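Kindside Folding Laundry Rack: Two Months In

Review by Dexter Lumanlan

Kindside says its folding rack will "replace your dryer." I have heard this kind of thing before. I own a dryer, it works fine, and I wanted a rack only for shirts and gym clothes that come out of the heat a size smaller. So I bought one in July with my own money and low hopes.

The box says setup takes a minute. It took me longer, mostly because the leg locks are stiff and the instruction sheet shows a different model. Once it's open, it stands well enough. The maker also claims the rack "disappears into your living space," and I'd like to meet the person who wrote that. A drying rack in the living room looks like a drying rack in the living room.

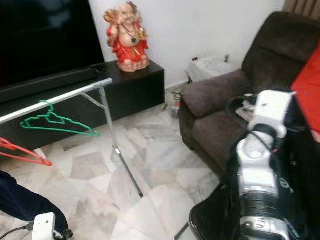
Capacity

The listing promises room for two full loads. I got one load on it, and a small one, with the shirts on hangers. If you push clothes together until they touch, sure, you can fit more, and then you can wait until the next morning for the armpits to dry. My neighbor Larysa Pasichnyk swears she gets two loads on hers. She also does laundry every other day, so I suspect we mean different things by a load.

Heavy stuff is worse. Wet jeans make the rails sag in the middle, and I would not trust it with a comforter.

Drying time

With a window open, T-shirts were ready by dinner if I hung them at breakfast. Towels took until the following day and came out stiff as cardboard. The product page talks about "airflow spacing," but the gaps are the same as on the Jiloreck rack I had before.

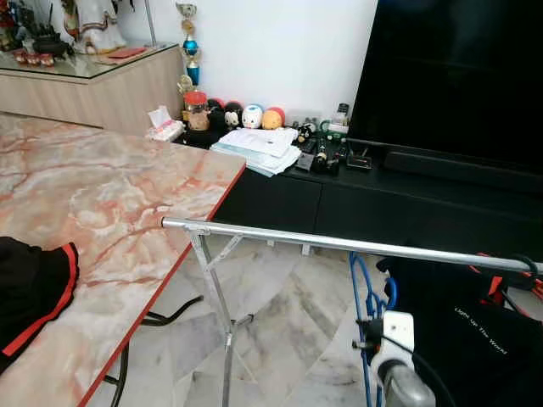
The Jiloreck, for what it's worth, cost less and lasted three years before a joint cracked. I can't tell you whether the Kindside will do better. The page says it was tested through 2,000 folds, with no word on who did the folding or whether anything was hanging on it at the time. Some 600 buyers have left reviews, and a lot of the ones I read were written in the first week. That's too early to know much about a hinge. 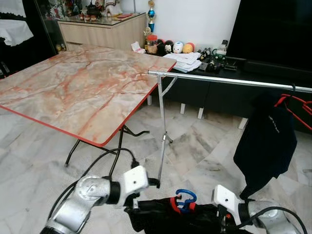 Storage is the part I'd call a half success. Folded flat, the rack slides behind a door, but it won't stand up by itself and it falls over if you bump it. You also need somewhere to put dry clothes as you take them down, and the rack gives you nothing for that. A folding table like the marble-patterned one with the red edge does the job, provided you have the floor space for both. Budget for that before you believe the words "small apartment friendly."

Customer service

I wrote to ask for the correct instruction sheet. A man named Américo Matos replied within a day, was polite, and sent me the same wrong sheet. I wrote again and haven't heard back.

Would I buy it again? At full price, no. On sale, maybe, for shirts.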